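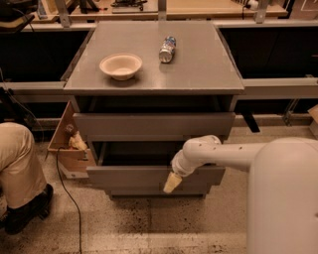
Figure 3. Drawer task at the Plodley site. The lower drawer is partially open and the finger is in front of its upper edge.

4.2 Contact phase estimation

The planner in Helmy does not command a drawer as one motion. It divides the task into phases, and each phase has its own controller, its own stop condition and its own set of failures from which it can recover. In our first version the phase was decided only by the planner clock, and this caused most of the errors reported in Section 3. The difficulty is largest when the drawer is neither closed nor fully open. In the state of Figure 3 the gripper finger points down just in front of the upper edge of the lower drawer, and the same arm pose is compatible with a pull and with a push. The drawer front has the same gray color as the cabinet, so the color image gives a weak cue for the distance between them. We therefore estimate the phase from two sources together: the drawer extension measured in the depth image, and the force at the wrist.

The extension is obtained by fitting two parallel planes, one to the fixed cabinet front and one to the moving drawer front. The distance between the planes is filtered over a window of 30 frames. When the arm covers a large part of the drawer front, the fit becomes unstable, and in this case the last valid value is kept and its variance is increased at every step. The wrist force is projected on the sliding axis, which is the normal of the cabinet plane. We do not use the other force components, because on our arm they are strongly affected by the cable load.

The two signals enter a hidden Markov model with five states: free, approach, hook, slide and stop. Transition probabilities were set by hand from recorded runs and were then kept fixed for all experiments. We also tried to learn them, but the learned model preferred to stay in the slide state for too long, and the arm continued to press after the drawer had reached its end. The model runs at 48 Hz inside the same process as the controller — an earlier design with a separate process suffered from delayed messages.

Objects on the top of the cabinet, such as the bowl and the bottle lying on its side, are not part of the drawer model. They are inserted in the collision map as convex hulls with a margin of 30 mm. This margin is conservative and it sometimes blocks a short path above the cabinet, but it does not influence the phase estimate.

4.3 Recovery

If the probability of the hook state falls below a threshold during a slide, the controller stops, retracts the finger along the approach direction and requests a new extension value. The approach is then planned again from this value and not from the original goal. We evaluated the estimator on 801 recorded attempts from the Skunari set. The clock-based version assigned a wrong phase in 56 attempts, and the proposed version in 30. Most of the remaining errors occur at small extensions, where the two planes are too close to be separated by the fit. Broltent, the simulator used for tuning, does not reproduce these errors, as its depth images contain no noise at the edges.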